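Cómo doblar una americana de raya diplomática sin destrozarla

Actualizado en diciembre de 2024

Voy rápido que tengo la maleta a medias. Esto es para americanas con algo de estructura: hombreras, forro, solapa. Las de punto o las de lino sin forro se pueden enrollar y listo, no hace falta tanta historia.

Lo que necesitas

Una superficie plana y lisa, más ancha que la prenda abierta. Encimera, mesa de comedor, lo que haya. La cama no, se hunde y las arrugas se quedan por debajo sin que las veas.
Un cepillo de ropa. Yo uso uno de Brondeck, viejo, cerdas suaves.
Una funda de tela o una bolsa fina de tintorería.
Papel de seda, un par de hojas.
Una cesta o caja para lo que sale de los bolsillos.

Antes de doblar nada

Vacía los bolsillos. Todos – también el interior pequeño, el de las entradas, que siempre se olvida. Monedas, tickets, el botón de repuesto en su bolsita. Todo a la cesta.

Cepilla de arriba abajo, siguiendo el pelo de la tela. Cuello primero, luego hombros, luego espalda. Si hay una mancha, para aquí: doblar encima de una mancha es fijarla.

Mira los botones. Si alguno baila, dos puntadas ahora. En el viaje se pierde seguro.

Etiquetas: lee la de composición. Lana 100 %, perfecto, recupera sola colgada en el baño con vapor. Mezcla con poliéster (la mía, una Ametti de diario, lleva 70 % lana) aguanta mejor la maleta pero las marcas de doblez cuestan más de quitar. Plancha suave y con paño.

Estirar la prenda

Suéltala sobre la mesa tal cual, da igual que caiga hecha un higo. No la sacudas en el aire mil veces. Se coloca mejor ya apoyada, tirando con cuidado de los extremos, una mano a cada lado. Si un delantero se ha doblado encima, levántalo por el borde y llévalo a su sitio. Nada de tirar de la solapa.

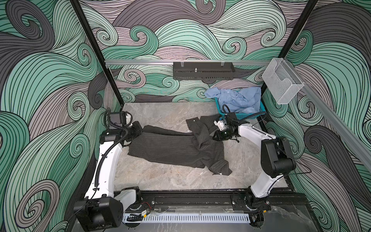 Americanas y chaquetas de traje

La tela de rayas ayuda mucho, más que una lisa. Las rayas finas y claras sobre gris oscuro son una regla gratis: si la raya va recta, la tela está recta. Si hace una ese, ahí hay una arruga aunque el paño oscuro la esconda. Con luz de lado se ve mejor todavia.

Orden:

1. Boca abajo. Espalda hacia ti, cuello arriba. Alisa desde el centro hacia fuera con la palma plana.

2. Hombro izquierdo: dóblalo hacia atrás. Normal, sin volverlo.

3. Hombro derecho: este sí, del revés. Mete la mano por dentro de la hombrera y empuja hasta que salga el forro. Queda como un cuenco.

4. Encaja el hombro izquierdo dentro del derecho. Las dos hombreras, una dentro de otra. Si no encajan a la primera no fuerces, sácalas y otra vez.

5. Solapas juntas y planas. Los delanteros tienen que caer uno sobre el otro, canto con canto. El forro queda por fuera, protege el paño.

6. Mangas por dentro, estiradas. Pasa la mano a ver si hay bultos.

7. Hoja de papel de seda a media altura y dobla por la mitad, de abajo arriba. Una sola vez. En tres solo si la maleta es de cabina y no hay otra.

8. A la funda. Arriba del todo en la maleta, nunca debajo de los zapatos.

Con práctica sale en un par de minutos. La primera vez bastante más, paciencia.

Fallos tipicos

Doblar con el botón abrochado. Tira del ojal y deja una marca redonda. Desabrocha siempre.

Dejar las tapas de los bolsillos metidas a medias. O dentro o fuera, pero las dos igual.

Enrollarla como una camiseta. Las hombreras se parten.

Apretar la funda para sacar el aire. Las bolsas de vacío Uven van muy bien para edredones, para esto no.

Al llegar

Sácala lo primero, antes que el neceser. Percha ancha – la de alambre del hotel no, si solo hay de esas pon una toalla enrollada encima. Ducha caliente, puerta cerrada, la chaqueta colgada dentro pero lejos del agua. Un rato y las marcas flojas se van. Para las otras, plancha por el revés, paño húmedo, sin arrastrar: apoyar y levantar.

Los pantalones del traje van aparte, raya con raya, y se meten antes que la chaqueta. Eso lo tengo en otra página, la actualizo en marzo cuando tenga un hueco.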